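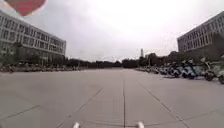
How often do the wheel modules of an outdoor robot need to be opened? In our case every 700 kilometers, and earlier if one motor draws more current than the other.

I write this first because I was asked it again this morning, and I want to have the answer in one place. The Trungate is now at the second service of its life.

12 Dec 2024

Came to the workshop before eight. The log from yesterday showed that the left drive pulled almost 18 percent more current than the right one on flat ground. I suspected the bearing, but I began with the simple things, as I have learned to do. Battery out, main switch locked, robot up on the two stands.

The left wheel came off without trouble. Behind it I found a lot of fine grit packed around the seal, and the seal lip was worn on one side. The bearing itself turned smoothly. I cleaned everything with a dry brush first and then with a cloth, put in a new seal from the Mühlbauer box and tightened the bolts crosswise. The box has only one seal left now, so I wrote to Arnmont for more. In November they needed three weeks to send a small bag of screws, so I do not expect miracles.

Then the right side, for comparison. Less grit, and the seal still good. I left the old one in.

After lunch I looked at error 1514, which has appeared several times since the software update. The manual says "encoder signal weak". I pulled the connector, found one pin a little bent, and made it straight with the small pliers. I also moved the cable tie, which was too tight – maybe it was me who made it so tight in the summer, I am not sure.

The drive test on long paving is a good test, I think. Each joint between the slabs gives a small knock and a loose part makes itself heard. I wrote the test plan new today: slow first, then normal speed, then a full stop and a turn on the spot in both directions.

The Trullen charger still makes a clicking sound when it starts. I have put a label on it and will open it tomorrow, if the fuse tester is back on its shelf by then.

Home at six, hands still black from the grease.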